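Putting together a white plastic tray-top table with pole legs, stuck on the legs

Posted in: Home & Furniture > Assembly
2018-01-28

brukmont_attic

Hi all, I'm hoping somebody has put one of these together before me. I picked up a flat-pack plastic side table from Sarham, the plain white one with the molded top and the tube legs that push into sockets underneath. No screws, no tools, and the instruction sheet is one drawing with arrows on it. I figured ten minutes, tops.

Well, I've been at it most of the afternoon. I can get the first leg to stand up fine. The second one goes in but it leans, and when I push on it the whole top skates across the floor. Then I go around to do the third and the first one pops back out! I've tried it with the top on its side and I've tried kneeling on it (don't do that, it creaked at me).

So, two things. Is there a right order for the legs? And should they be leaning at all, or does that mean I haven't got them all the way in? I'm scared of hitting anything with a hammer in case the socket splits. It's going in the laundry nook, so it only has to hold detergent and a plant, but I'd like it to stand straight.

Sorry for the long post, my patience ran out before my typing did.

soylu_street

I have two of these, so I've done it eight times if you go by legs, and I was just as cranky as you by the end of the first table. It does get easier once you have a system, promise. I'm going to write out how I do mine and you can skip whatever you've already done.

Get the top down first. Lay it upside down on the floor, ribs facing you, on something that grips a little. I use an old black sheet folded over, but a bath mat works too. On bare tile it'll slide all over the place, and that sounds like half your trouble right there. Keep the loose poles off to the side where you can grab one without getting up.

Then the legs. Hold the edge of the top with one hand, close to the corner you're working on, and put the leg in with the other. The hand on the rim matters more than the one on the pole! If you hold it from the far side the top tips up and the leg goes in crooked. Get your weight over the corner, start the pole as straight as you can, and give it a slow twist while you push down.

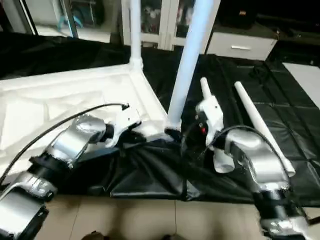
Checking for lean

Once you've got a couple of legs in, stop and look at them from low down, chin practically on the floor. If one is heading off at an angle, pull it all the way out and start it over. Don't try to bend it upright while it's in the socket. I did that with mine and it went a bit loose on that corner, and it's been a bit loose ever since.

Mine stand straight up when they're seated, so I'd say yes, if yours is leaning it isn't home yet. Look inside the socket too. There was a little curl of leftover plastic in one of mine from the molding, and I picked it out with a nail file. After that the leg went in like butter.

As for the order, I go diagonally. Near corner, then the far one across from it, then the other two. I couldn't swear it makes a difference but I've never had one pop out doing it that way.

When all four are in, flip it over and lean on the top with both hands, right over each leg. You should feel them settle. And wait on the plant until you've done that, ha.

odham_garage

rubber mallet. put a folded towel over the end of the leg and give it a couple taps. takes 13 seconds

soylu_street

I mean, sure, a mallet is okay for the last little bit if the leg is already straight! I just wouldn't start with one. If it's crooked you're only going to jam it in crooked, and then you'll be there all night trying to get it back out.

brukmont_attic

Okay, update! It WAS a scrap of plastic in the socket, a tiny little crescent thing. I'd never have looked. I put the top on a yoga mat and did the diagonal thing and all four legs are in. One still has the slightest wobble, but I think that's my floor (this house was not built with a level). I didn't end up needing the mallet, thank you both though.

Now I'm wondering if I can stack a second one on top of it for the dryer sheets and so on. Does the tray part have anything on the upper side for legs to sit in, or would I need to buy the taller version?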